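Looking after a wood tabletop

I've had wood tables most of my life and ruined at least 2 of them, so take these tips in that spirit! Most of it comes down to wiping things up sooner than you feel like it.

Everyday dust

A barely damp cotton cloth, along the grain, then a dry one straight after. I gave up on spray polish years ago — it builds up and goes cloudy, and then you're scrubbing off the very thing you paid for.

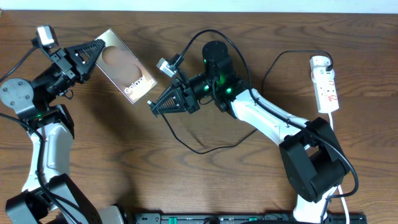
White rings from mugs

Try a dab of plain mayonnaise. Leave it on for 20 minutes, wipe, and buff with an old T-shirt. If the ring is still there, do it again before you reach for anything stronger.
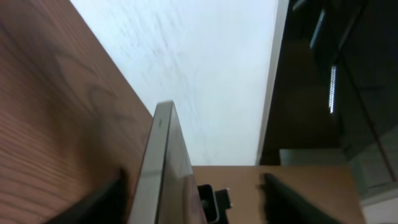

Imad Bitar wrote in to say he skips the mayo and uses a hair dryer on low, moving it the whole time, and his rings go in roughly 10 minutes. I tried it in August on my hall table and it worked a treat (keep it well back, though, or you'll soften the finish).

Sticky patches

Warm water and one drop of dish soap. Jam and syrup come off fine if you let the cloth sit on them a little first. 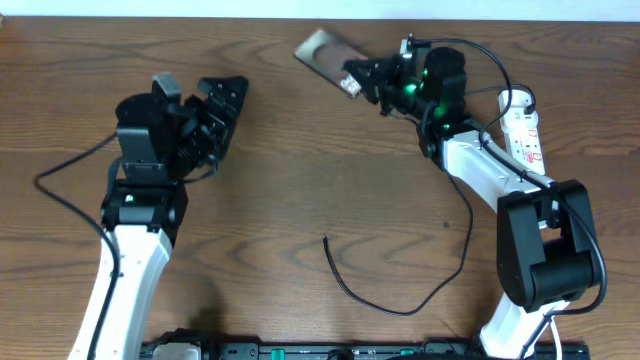
Small scratches

Rub a walnut half over the mark, wait a bit, then wipe. Deeper ones need a wax stick, and I always buy a shade darker than I think I want. 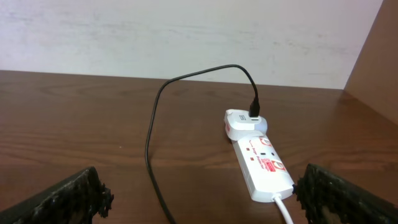 Test the stick underneath the table first, and let the wax harden overnight before you set anything down on it.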